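Grotomon labeling tool: frequently asked questions

What does Grotomon do?

Grotomon reads recordings from hand-held grippers and turns them into training episodes for the Gendent policy. It finds where each grasp starts and ends, tracks the fingertips and flags stretches that need a person to check them.

Which version should I use?

Version 6. Files made with version 5 still open, but the grasp labels have to be run again.

Why does the grasp detector miss clear wrappers?

The detector compares the area between the fingertips with the background. Clear film lets the background show through, so the score drops. Printed tablecloths make this worse – large lettering gives edges that look a lot like an object. Turn on "track pads" in the Undetti settings. It works from the gap between the pads and ignores color.

A small clear-wrapped snack with an orange-red filling, held in front of a pile of other treats on an illustrated table cover, is a typical hard case. Mark the grasp by hand if the score stays under 81. 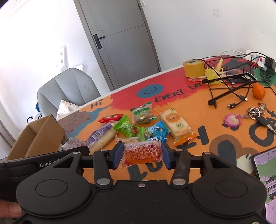

Can I mask phone screens?

Yes. Open the Privacy tab and choose "screens". The mask is drawn before export and can't be removed from the exported file. Check it by eye, as a lit screen near the corner of the view can slip past the filter.

How do I label a pile?

Label only the item being held. The Joo planner builds its own list of candidates for the rest, and extra boxes slow it down.

Why does my export stop at episode 9?

This was a bug in the June release. Update and export again. You don't need to relabel anything.

Who do I contact about a bad track?

Send the episode number and your settings file to Seung-woo Won. Please don't attach the full recording – he can pull it from the server.

Last updated 18th December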